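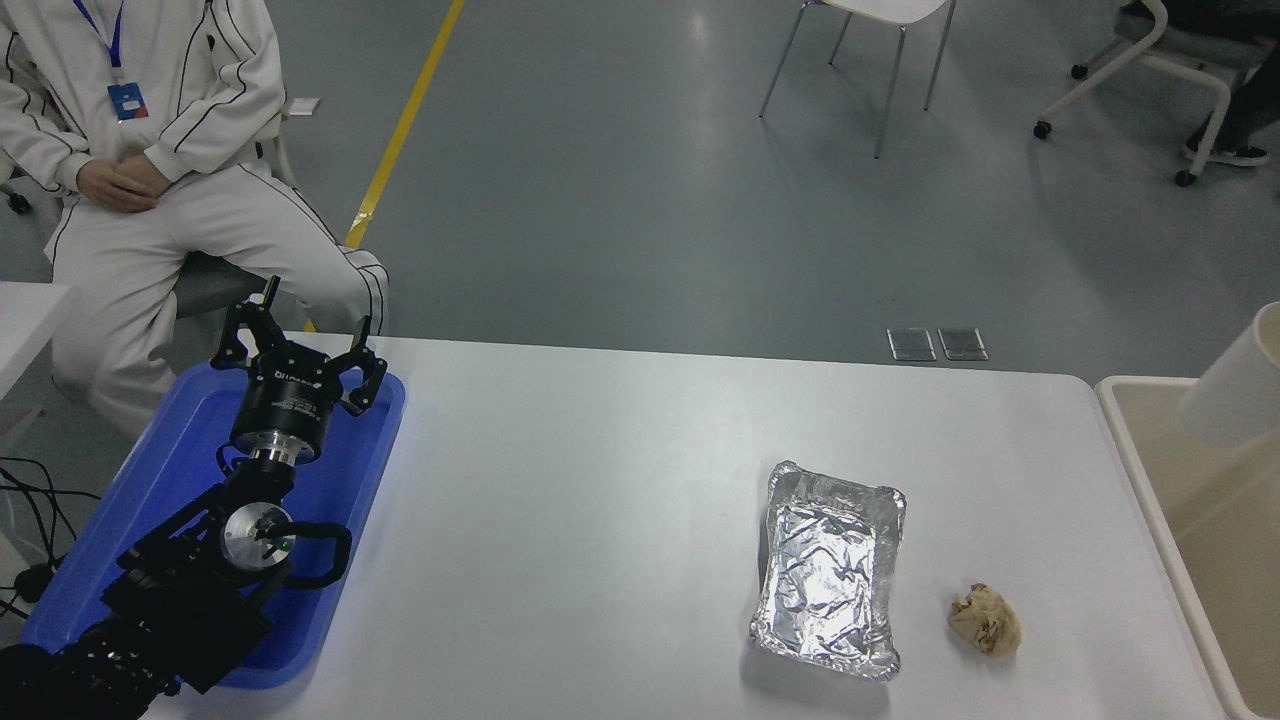 Clearing-up practice at Koltlow: one arm, one blue tray, one foil container and a napkin that has seen better days.

The engineer who runs the table-clearing project at Koltlow has a mother who rings every November to ask whether the robot is ready for Christmas dinner. So far the answer has been no.

"She wants something that takes the plates away while people are still arguing," she says. "I keep telling her I can offer her something that takes away a napkin."

I'd come to ask the same thing as her mother, more or less. Can a machine do the chores yet? We talked beside the test table, over coffee I had been told firmly not to put down anywhere near it.

Her team asked not to be named, on the grounds that their relatives would start sending them kitchens to fix. Their job is the dull end of a meal: scrunched paper, takeaway containers, the stuff you sweep into a bin with your forearm while looking at your phone. The software that decides what is rubbish is called Famora. The tidier program that plans the arm's movements is Gaete, and by her account the two get along like flatmates.

"Famora says, that's a napkin. Gaete says, fine, where's the edge? And a balled-up napkin hasn't got an edge. It's got about nine opinions."

Foil is worse. It throws light back at the camera, and it changes shape when you pinch it, so the thing you picked up isn't quite the thing you planned to pick up. Last spring the group logged 517 attempts at foil containers alone. I asked how many had gone well.

"Define well," she said, and then laughed for long enough that I wrote it down. "A lot of them left the table. Not all of them left it in the direction of the bin."

She is cheerful about this in a way I found hard to match, having driven two hours to see the future of housework. Her view is that people watch a polished clip of a robot folding a towel and assume the rest of the house is sorted. A clip can be the best go out of twenty-five. A café owner needs the other 24 as well.

Cafés and food courts are where she thinks it will land first. The tables are the same height, the mess is much the same colour and somebody is paid to be there anyway if the arm gets in a muddle. Homes come later, partly because homes contain children, stairs and that one drawer.

How slow is it? "Twenty seconds for a container on a good day. You'd do it in 2. But you'd complain, and the arm doesn't."

I pointed out that I would also wipe the table.

"We don't talk about wiping," she said.

They do, of course. Wiping is the next project, and it has a name already, Lisar, along with a cupboard full of cloths in different stages of grubbiness. Some are so bad that the cleaners have twice tried to throw them out, and she had to put a sign on the door. It struck me that the cleaners had identified the rubbish correctly, straight away, with no training at all. She said yes, thank you, that had been mentioned.

Would she have one at home? She thought about it longer than I expected. For the dishwasher, maybe, if it could be trusted with the good glasses, and she would want to be in the next room with the door open. Her partner would want it to do the recycling, which she reckons is cheating, as it's his only job.

And Christmas?

"Mum's got paper plates this year," she said. "I think she's trying to meet me halfway."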